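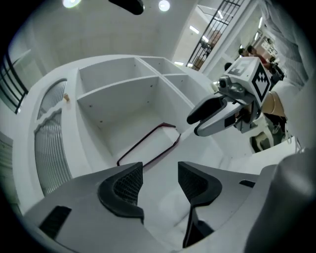
I have wanted a proper home for my sewing things ever since we moved to Mosgate, and if you have ever stayed over at our place you will know why, as you probably slept with your feet next to a tower of fabric bins. My name is Ilham Ouali, I sew for myself and my sisters and anyone who brings me a zipper to fix, and this is the page about the sewing corner while it comes together. First up is the white cabinet, with its four compartments empty except for that bit of dark red wire looped on the floor of the lower left one. I love the rounded side with the slatted grilles so much that I would have bought it for that alone!

The cabinet came from Pillai, the secondhand place on the Skimside road, and it cost me 69 dollars, delivery not included. I had gone in for a lamp. I walked past it, went and looked at the lamps, came back, went and looked at the lamps again, and then I called home to ask how wide the wall was between the window and the closet door. (My husband measured it with a magazine, bless him, so there was a second phone call.) It fits with enough room left over to open the closet, which I count as a very good day's shopping.

What goes where

I have been making little plans on the backs of envelopes for a week now. The big lower left compartment is going to be for fabric, the cottons and linens folded around cardboard so they stand up like books. I used to pile everything flat, and whatever I wanted was always at the bottom, and by the time I had dug it out I had to iron half the pile again.

The lower right one will have the patterns, in two shoeboxes, one for grown-ups and one for children. Some of them were my mother's and the envelopes are getting soft at the corners, so those are going into plastic sleeves first. I may even label them, though I have said that before.

Up on the top left, in the wide shallow part, I want the things I reach for all day - scissors, chalk, the pin dish, the good tape measure and the bad tape measure. The top right is for buttons. I have more than 2,000 of them, mostly from my aunt, who never threw out a shirt without taking the buttons off it first, and they have been living in cookie tins where you can hear them but never find them. My plan is jam jars, sorted by color, with the lids on tight when my nephews visit.

Still to do

There are small screw holes in the back panel of that top left cubby, and I keep changing my mind about them. Part of me wants to fill them and paint over, and part of me wants to put hooks there for the scissors and be done with it. If you have filled holes like these and been happy with how it came out, please write and tell me what you used. A friend from my knitting group swears by a filler called Drirska, but she also swears by vinegar for everything, so I would like a second opinion.

The grilles will need an old toothbrush and an evening of patience. I did one of them halfway while a soup was on and then the soup needed me. After that I want to line the bottoms with the leftover yellow oilcloth from the kitchen table, cut a little small so that it lies flat in the corners.

I will add more pictures as I go, probably after December, when the hemming rush is over and I have the room to myself again. The fabric goes in first. The jars have to wait until we have eaten a lot more jam.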